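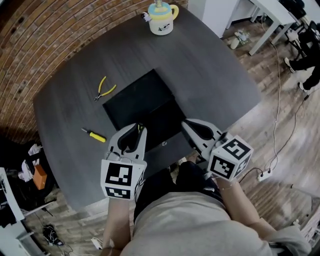
4.3 Recording a two-handed demonstration

Applies to the Ovel hand-held gripper pair, used seated at the task table. Complete the tracking check in Section 4.2 first.

1. Place the open box at the center of the table. Set the other items clear of it, so that both grippers can reach the box without touching them.

2. Sit at the near edge of the table. Take one gripper in each hand and hold them over the table with the finger pads pointing toward the box.

3. Turn each gripper until its square markers face the head camera. The Lawal recorder shows a green bar for each hand when tracking is good.

CAUTION: Route the cables along the forearm and away from the finger pads. A cable caught between the pads can damage the drive.

4. Press Record and hold both grippers still for 3 seconds.

5. Pick up one item, move it over the box, and release it inside. Keep the motion slow and even. The recorder rejects any take with hand speed above 80 cm/s.

6. Return both grippers to the start position — pads open — and press Stop.

NOTE: A take may hold up to 3000 samples. Longer tasks must be split at a point where both grippers are empty.

7. Review the take. If error 1130 (marker lost) is listed, delete the take and repeat from step 3.

WARNING: Keep floor cables out of the walkway. Other people in the room must stay outside the reach of the operator while a take is running.

For replay on the robot, see Section 4.4.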